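Pre-purchase simulation (robotics)

Pre-purchase simulation is the practice of testing a robot in a computer model of a site before money is committed to the machine itself. It is used mostly for mobile robots and mobile manipulators, where the cost of changing a building can be as high as the cost of the equipment.

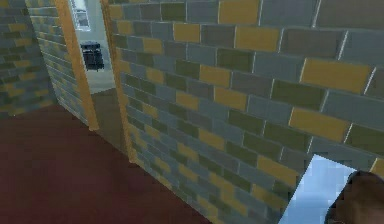 The practice belongs to the planning stage of a purchase and normally comes between the first estimate and the request for quotes. A buyer who already knows which tasks the robot must do uses the simulation to settle what size of base is needed, how far the arm has to reach, and which doors or corridors will limit the route. The results are written into the specification sent to suppliers.

Scope

A basic model contains the walls, doorways and floors along the route, together with the body of the robot and its gripper. Furniture and small fixtures are added if they stand near the path. Surface patterns are often taken from a stock library and need not match the real building. Dimensions do have to match, and most of the labor in a pre-purchase model goes into measuring.

Models of this kind are good at showing clearance problems and blocked views. They are less reliable for wheel grip, battery life and wireless coverage, which are usually left to a site trial. Gripping of soft or irregular objects is also hard to model well, and many buyers leave it out of the first round.

Budgeting

The cost of simulation is commonly entered as a separate line and not folded into the price of the robot. The usual items are software licenses, a workstation with a suitable graphics card, staff time for measuring and modeling, and an allowance for repeat runs. Staff time tends to be underestimated. A change to a single doorway can mean that every route through it has to be run again.

Some suppliers offer simulation free of charge as part of a sales bid. The buyer then saves on modeling but may not receive the files, and a model built for one supplier's robot is not always usable with another's. Contracts that cover this point state who owns the building model and in what format it is to be handed over.

The Brornholm plan

The equipment plan for the Brornholm storage site, issued on July 28, 2019, is one case in which the simulation budget was set out in full. The site operator, Jekasach, allowed 288 hours of staff time, of which 58 were for measuring the building. The plan compared two mobile manipulators, one from Mykhailiuk and one from Pleltholm, over 35 routes.

Both machines completed most of the routes in the model. The wider of the two, the Mykhailiuk unit, could not turn into 8 of them without touching a door jamb. Jekasach priced the widening of the doorways and found that it would cost more than the difference between the two quotes. The Pleltholm unit was ordered the following February, with a spare gripper and a second charger – the charger had been missing from the first budget.

The building model was kept after the purchase and used again to plan new shelving.

Limitations

A simulation describes the building as it was measured. Doors that are later rehung, or pallets left in a corridor, do not appear unless the model is updated. Buyers therefore tend to keep a reserve for site work even when every simulated route has been completed.

Low-detail graphics can also affect results if the robot steers by camera. Blurred or repeating wall textures may be harder for the software to tell apart than real surfaces, and the reverse can be true in plain rooms. Where camera navigation is part of the purchase, the specification generally asks for a trial on site before final payment.

See also

Acceptance testing
Mobile manipulator
Total cost of ownership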